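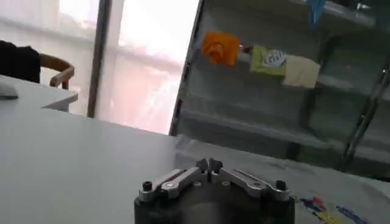 September 2, 2018. Natural dye notes, second madder bath and the start of the weld.

I've put off writing up the madder for far too long, and Idun has been very patient about it, so I'm doing it properly tonight with a mug of tea and all the little tags laid out beside me. The wool is the Stillau two-ply, the same lot we scoured in July, and I mordanted it with alum and a little cream of tartar the way Sølve Nyberg showed us. I still find it hard to judge a red until I've seen it against something plain, and a big white table is the kindest thing you can put a skein on (my kitchen counter is speckled and makes everything look muddy, which is how I talked myself into overdyeing the first batch!). So the rule from now on is that colors get judged on white, in daylight, and written down before anybody has an opinion.

The bath itself. 300 grams of chopped madder root, soaked overnight, first water poured off and kept in a jar for later because it gives a nice tan on cotton. Then fresh water, the root tied up in an old curtain, and brought up as slowly as the little burner would allow. I held it under 60 degrees C for 90 minutes and I really did stay with it this time. Last time I wandered off to answer the phone, it climbed much too high, and we got brick instead of red. Brick is a perfectly good color, and Idun has since claimed every inch of it for a vest, but it wasn't what I was after.

The tap water at Dudside is softer than what I have at home, and I think that matters more than I used to believe. I added a spoonful of chalk to the second bath and the color warmed up while I was stirring. I'd like to do the two side by side, one with chalk and one without, same wool, same root, same pot if I can bear to clean it in between. Please remind me, whoever reads this, that I said so.

Results, as they look to me:

Bath 1, first dip: a full, slightly orange red. Even all through, except where I had tied the skein too tight, and there you get a pale ring. Looser ties!
Bath 1, second dip: coral. Lovely. I'd make a whole sweater of this.
Bath 1, third dip: a soft peachy pink that I expect will fade, so a piece of it is going in the window.
Bath 2, with chalk: deeper, more toward cherry. The best red I have had from this root. 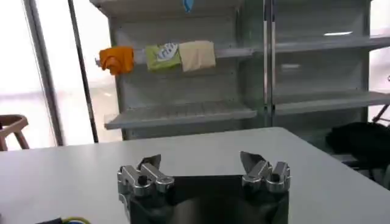
I rinsed all of these in water as close as I could get to the temperature of the wool, and then let them hang without wringing. The Eklund sample, which is the loosely spun single, felted a little at one end. I'm fairly sure that was me being heavy-handed with the spoon and I don't blame the yarn. Next time it goes in a net bag and gets pressed down gently, no stirring at all.

Now the weld. Idun Åberg brought a big armful from her mother's garden, dried, stalks and seed heads and all, and it made the whole car smell like hay and something a bit less nice than hay. I cut it up with the garden shears and simmered it for an hour, and the liquid was such a dull greenish brown that I nearly gave up on it. Then in went the chalk and it turned that sharp, clear yellow, and I called her over to look as if I had done something clever.

I only dipped 2 skeins, as I want to save the rest of the bath for going over blue. Sølve thinks we should do the blue first and the yellow after, and he has made a good deal more green than I have, so that's what we'll do. He also says my indigo vat is tired and could do with a feed of fructose and a night somewhere warm. I've wrapped it in the old sleeping bag.

A few loose ends, mostly for myself. The Brimo scale is drifting again, it showed 3 grams with nothing on it, and I have been zeroing it before each weighing. New batteries didn't help. The alum jar is nearly down to the bottom and should be topped up before anyone plans a big mordanting day. The purple gloves have a hole in the left thumb, and I have the orange thumb to prove it.

Tags: I've gone over to writing them in pencil on strips of milk carton. The waterproof pen was only waterproof in cold water, and one whole set from the first bath came out blank, so two of the coral skeins are sorted by memory. I've marked those with a knot of white cotton.

Still to do: chalk and no chalk side by side, window test for the pink, iron dip on a short length of the weld (just a pinch, it goes olive very fast), and ask Idun if she wants the used root for her paper making. It's drying on newspaper under the stairs.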